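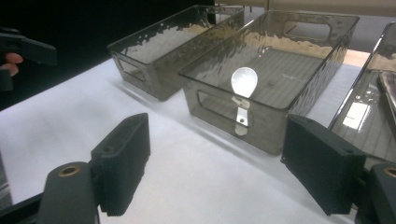 4.2 Task suite and the Ninora hand-held kit

The Ninora kit is sold by Fellcombe as a complete route to demonstration data: two hand-held grippers, a mount, a charging cradle and software that the brochure calls effortless. We bought ours at list price, so any effort reported in this section was paid for.

We tested the kit on bin-to-bin sorting with small kitchen items. Bins were translucent gray plastic with cutout handles, chosen partly to be unkind. Textured gray walls pick up bright patches from overhead lamps, and a pale utensil on a pale table offers the tracker very little to hold on to. Fellcombe's own demonstration task uses a red block on a green mat, and we can report that the kit handles this beautifully.

Figure 1 shows the center bin between the two fingers, with a white spoon over its near rim, bowl inside and handle outside. We call this the rim-hang condition. It is harder than having the spoon lie on the bin floor, as the handle sits close to the wall and the finger pads are wide. Operators had to approach from above and close slowly. Those who closed quickly learned a good deal about spoons.

Figure 1. Rim-hang condition, seen from the hand-held gripper.

Two operators recorded 800 episodes over about 30 hours. The export tool accepted 707 of them. The rest were rejected with the message "quality insufficient," which the manual does not explain and which the support desk at Saithong explained twice, differently. We reviewed the rejected episodes by hand and found most of them perfectly usable, including several of our best.

A policy trained on the accepted episodes was run for 200 trials on the arm in our Lilton lab. It did well on items lying flat and less well on rim-hang, where the usual failure was to grasp the bin wall with great confidence and lift both. We did not score this as success, though the spoon did travel.

The finger pads wore evenly and needed no replacement. Battery life matched the printed figure – the only printed figure that did.

3 comments | 14 shares

Pichit Sangkhawat
Did you try the export with the quality filter set to "low"? Ours kept nearly everything after that.

Jytte Þorgeirsson
We did, in January. It rejected a different set.

gripnotes
Same trouble with glare on shiny bins. We dimmed the lamps and it helped a bit.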